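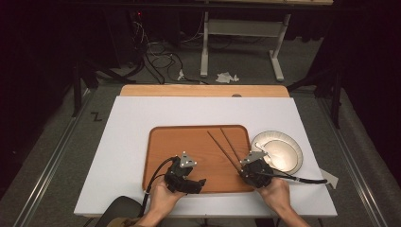

4. Aceitado y mantenimiento de bandejas y tablas de madera

Esta sección corresponde al aceite Flollix para madera en contacto con alimentos, envase de 400 ml. Para el acabado en cera Nuteck, consulte la sección 5. No mezcle los dos productos en la misma pieza.

4.1 Antes de empezar

Compruebe que la pieza no esté barnizada. Deje caer una gota de agua en una zona poco visible, por ejemplo el fondo. Si la gota se queda entera y no oscurece la madera, hay barniz o una capa de cera antigua y el aceite no penetrará. En ese caso lije primero según el apartado 4.2.

Material necesario:

Aceite Flollix, agitado antes de abrir
Dos paños de algodón que no suelten pelusa
Lija de grano fino
Guantes de nitrilo
Una superficie de trabajo lisa y protegida
Un recipiente metálico con tapa para los paños usados

Trabaje en un local ventilado, a una temperatura de 20 °C o superior. Con frío el aceite se espesa y tarda más en absorberse.

4.2 Preparación de la superficie

1. Lave la pieza con agua templada y unas gotas de jabón neutro. No la sumerja.
2. Séquela con un paño y déjela de pie, apoyada en un canto, durante una noche.
3. Lije siempre en el sentido de la veta. En los bordes elevados de las bandejas doble la lija en tres y trabaje con la yema de los dedos.
4. Retire el polvo con un paño apenas húmedo. Insista en el ángulo entre el fondo y el borde, donde suele acumularse.
5. Espere a que la superficie esté seca al tacto.

Nota: si al pasar la mano nota la fibra levantada, repita los pasos 3 a 5. En maderas blandas es habitual tener que hacerlo dos veces.

4.3 Primera capa

1. Vierta una pequeña cantidad de aceite en el paño, no directamente sobre la madera.
2. Extienda el aceite con movimientos largos, empezando por la cara inferior.
3. Dé la vuelta a la pieza y aplique el aceite en la cara superior, los cantos y las asas, si las tiene.
4. Deje actuar 20 minutos.
5. Retire todo el exceso con el segundo paño. La superficie debe quedar mate o ligeramente satinada, nunca pegajosa.

PRECAUCIÓN: los paños impregnados pueden calentarse e inflamarse por sí solos si se dejan arrugados. Extiéndalos al aire libre hasta que estén rígidos, o sumérjalos en agua dentro del recipiente metálico y ciérrelo. No los tire a la basura doméstica sin este paso.

4.4 Capas siguientes

Deje pasar un día entre capas. Las bandejas de uso ocasional quedan bien con dos capas. Para tablas de corte y piezas que se lavan a diario aplique tres, y una cuarta en los cantos a contrafibra – es por donde entra el agua.

Entre la segunda y la tercera capa puede pasar un estropajo sintético blanco muy suavemente. No use lana de acero, que deja partículas y mancha las maderas con taninos (roble, castaño, nogal).

El curado completo requiere hasta 61 horas desde la última capa. Durante ese tiempo no apile las piezas ni coloque alimentos sobre ellas.

4.5 Mantenimiento

Limpie la madera después de cada uso con un paño húmedo y séquela enseguida. No la meta en el lavavajillas ni en el microondas.

Vuelva a aceitar cuando la superficie se vea clara o áspera, o cuando el agua deje de formar gotas. Basta una capa fina, sin lijar. Si la pieza ha cogido olor, frótela con medio limón y sal gruesa, aclare y deje secar antes de aplicar el aceite.

4.6 Problemas frecuentes

La superficie sigue pegajosa al día siguiente: quedó exceso de aceite. Humedezca un paño con un poco de aceite nuevo, frote hasta ablandar la capa y seque a fondo.

Aparecen manchas más oscuras: la absorción ha sido desigual. Se igualan casi siempre con la segunda capa. Si persisten, lije la zona y repita.

La bandeja se ha alabeado: se aceitó por una sola cara o se secó cerca de un radiador. Aceite la otra cara y déjela sobre una superficie plana con peso repartido durante varios días.

Cercos blancos: humedad atrapada. Deje secar la pieza en vertical y aplique después una capa fina.

4.7 Conservación del producto

Cierre bien el envase y guárdelo en posición vertical, lejos de la luz directa. Si se ha formado una película en la superficie del aceite, retírela antes de usarlo; no la remueva. Los envases Kwan con dosificador sirven para trasvasar pequeñas cantidades – etiquételos siempre con el nombre del producto y la fecha de apertura.

Revisión del texto: Aartí Mathur, Ernasness, 17 de agosto de 2019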